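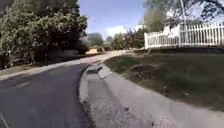
O ensaio de julho comparou dois controladores de seguimento de trajetória na plataforma móvel Uvside: o controlador A, PID com ganhos fixos, e o controlador B, preditivo, com horizonte de 8 passos. A câmara e o chassis foram os mesmos nos dois casos. A única entrada visual era a câmara de bordo; a odometria das rodas serviu de referência para o erro lateral.

## Percurso e condições

O percurso decorreu numa zona residencial, com asfalto, lancil e pavimento de betão. A segmentação do piso foi treinada com 216 imagens anotadas pelo grupo. As sombras das árvores sobre o asfalto foram tratadas como classe própria, após confusões repetidas com juntas e manchas.

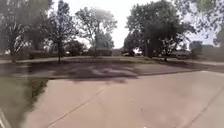

Raimo Hakala observou que a comparação favorece o controlador B, pois os ganhos do PID foram ajustados em piso liso de laboratório, e pediu que se repetisse o ajuste no exterior. A observação foi aceite: os valores seguintes dizem respeito ao PID reajustado.

## Resultados

| Controlador | Erro lateral máximo | Paragens por perda de referência |
|---|---|---|
| A (PID) | 127 mm | 8 |
| B (preditivo) | quase 127 mm | 2 |

O erro máximo é praticamente igual. A diferença está nas paragens — o controlador B mantém a última trajetória válida enquanto a segmentação recupera.
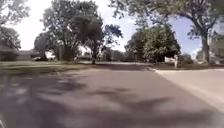

O desfoque de movimento continua a ser a principal limitação da câmara. Reduzir o tempo de exposição melhora os contornos do lancil, mas escurece as zonas de sombra e aumenta o ruído. O módulo Zokus, com obturador global, foi testado apenas em bancada por Lovisa Hägglund e não entra na tabela.

Falta medir a latência entre a captura e o comando com os dois controladores em carga.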